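June 16, 2022

# Putting Snacks in a Tray: Does Slowing Down Help the Robot Learn?

Joelle Nasrallah, final report for the Drirner project course

## What I wanted to find out

When you teach a robot by showing it what to do, the robot only gets what you show it. That sounds obvious, but I had never thought about how *fast* I was showing it! In my first practice recordings I rushed everything, and the policy I trained on them jerked at the packages and missed. So my question for this project became: if the same person does the same task slowly, and changes nothing else, does the trained policy do better?

The task is small. A flat packaged snack lies on the table, and it has to end up standing in a plastic organizer tray. I picked it because the packages are slippery and crinkle when you squeeze them (so you can't always grab them in the same spot), and because the tray forces you to turn the package upright before you let go.

## Setup

I recorded everything with a pair of hand-held grippers, one per hand. You hold them, squeeze, and the fingers close, and the recording software (we use Karam in our group) saves the finger opening and the position of each gripper along with the video. There is a view from each gripper and one from head height.

The work surface is a white board laid over a wooden table. I chose it for the contrast, and then found that the tray almost disappears against it. More on that further down.

Training was done with Rista, the group's imitation learning code, with the default settings. I left the settings alone on purpose. Two sets of demonstrations went in, and two policies came out:

- **Fast set:** 40 demonstrations at the speed I would use if I were just tidying up.
- **Slow set:** 40 demonstrations of the same task, moving slowly near the package and near the tray.

That makes 80 demonstrations in total, all by me. Each policy then got 100 test runs on the group's two-armed robot, Foltinik, with the package placed at marked starting spots. A run counted as a success if the package was standing in the tray when both arms had backed away.

## Results

The slow policy won, and by more than I hoped for. I was jumping up and down in the lab, I admit it.

| Policy | Test runs | Successes |
|---|---|---|
| Fast set | 100 | 40 |
| Slow set | 100 | 80 |

Most of the fast policy's failures came at the pick. The fingers began closing before they were in place around the package, so it slid away across the board. When I went back through my fast demonstrations I could see where it learned this: I was closing my hand while I was still moving. I do it smoothly, the robot doesn't.

The slow policy mostly failed at the other end. It would bring the package over, tip it up and let go a little too far forward, so it leaned on the tray wall and fell out. I think the see-through tray is part of the reason. The walls and the board are nearly the same color in the video, and in some views I have trouble finding the rim myself.

One funny thing: on 3 of the slow runs the robot dropped the package, picked it up again and finished the job. I had left a few of my own fumbles in the slow set and never showed it a "recovery" on purpose, so seeing that happen was my favorite part of the whole project.

## What I would change

I would use a colored tray, or put dark tape on the rim. I'd also like a second person to record, because "slow" for me may be something else for another pair of hands, and right now I can't separate the speed from my own habits. And I would mix the sets: fast in the open space, slow near contact. That would cut the recording time a lot. My wrists were tired after the slow set, and I got sloppy by the end of it.

I also never tested on a package the policy hadn't seen. I ran out of time, so please don't read the table as saying anything about new objects. If I get to continue in October, that's the first thing I'll try.

## Recording the demonstrations

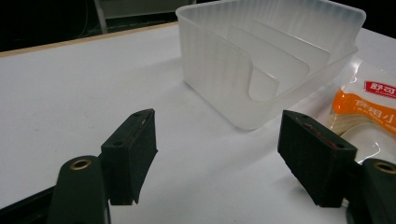
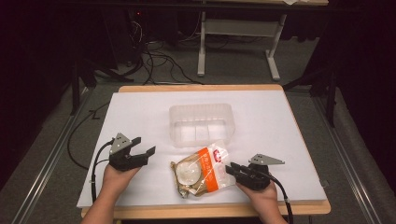
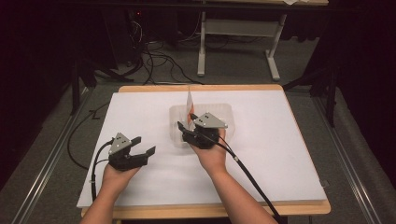
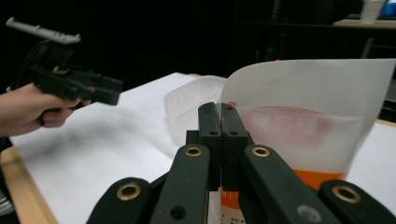
*Figure 1. The tray task on the white board, in two gripper views (first and last) and two head-height views (second and third).*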